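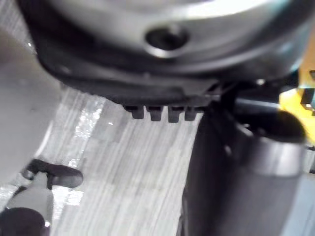
Yellow, at the far right edge

Subject: Re: [Alton-stores] Colors for the shelf labels

> We have 54 labels left and 14 of them are yellow. Before I
> order more from Kincaid, can someone tell me if yellow still
> stands out next to the dark stuff? I would go all white and
> be done with it. Minimum order is 1000.

I would keep yellow. Even a small bit of it shows up fine next to black and dark gray, and I can pick it out from the side when most of it is hidden behind something else. White gets lost on the gray shelves at Skastbridge -- we tried it there in February and changed back.

1000 is too many for us. The Nindska room has 70 places to label and half of those don't need a color at all, just a number. Could we split an order with them?

One other thing. The old labels leave glue behind if you pull them off fast. Warm them up first and go slowly. I did the bottom two shelves that way and will do the rest when the new ones get here.

--
Alton stores, back room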